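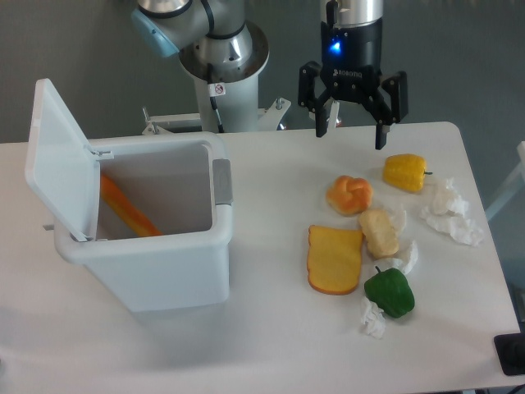 Seit Januar zahle ich jeden Monat 68 Euro dafür, dass ein Roboterarm Dinge in einen Eimer sortieren lernt, und ich bin mir immer noch nicht sicher, ob ich damit klug bin oder nur leicht zu begeistern. Wahrscheinlich beides.

Der Dienst heißt Losora und kommt von Verano. Man schließt seinen eigenen Arm an, lädt Aufnahmen von der Aufgabe hoch, die er lernen soll, und bekommt ein fertig trainiertes Programm zurück. Klingt herrlich! Im Prospekt steht etwas von »Aufräumen ohne Programmierkenntnisse«, und da hatten sie mich natürlich, denn ich kann zwar schrauben, aber beim Programmieren fange ich nach einer halben Stunde an, das Gerät zu beschimpfen.

Was mir gefällt: Die Übungsaufgaben sind gut ausgedacht. Spielzeugpaprika, Brötchen, eine Scheibe Toast, dazu zerknülltes Papier – das ist gemeiner, als es klingt. Eine Paprika hat wenigstens eine Form, auf die man sich verlassen kann. Ein Papiertaschentuch sieht jedes Mal anders aus, gibt nach, wenn man es packt, und liegt auch noch gern an etwas dran, das man gar nicht haben wollte. Wer das mit zwei Fingern hinkriegt, hat meinen Respekt, egal ob Mensch oder Maschine (ich habe es mit einer Grillzange probiert, fragt nicht).

Was mir überhaupt nicht gefällt, ist die Abrechnung. Im Grundpreis stecken 15 Trainingsläufe, und die sind weg wie nichts. Jede kleine Änderung kostet einen ganzen Lauf, auch wenn ich bloß den Eimer auf die andere Seite stellen will. Mirjana Živković, mit der ich mir den Zugang teile, findet das fair, Rechenzeit sei eben teuer. Mag sein. Aber dann schreibt es bitte groß auf die erste Seite und nicht in eine Fußnote, die ich erst nach dem dritten Kaffee gefunden habe!

Und dann die Frage, für wen das sein soll. Kalliopi Kolev hat mir aus Iltholm geschrieben, für ihre kleine Werkstatt sei der Dienst ein Segen, sie hätte sonst extra jemanden beauftragen müssen. Glaube ich ihr sofort. Wer aber nur neugierig ist wie ich, fährt mit dem Baukasten von Georgiev vielleicht besser: einmal 654 Euro, danach rechnet alles auf dem eigenen Computer. Man muss halt mehr lesen, und das Handbuch ist wirklich kein Vergnügen.

Ich bleibe trotzdem noch ein bisschen bei Losora. Fünf Läufe habe ich diesen Monat übrig, und die gehen komplett für Taschentücher drauf.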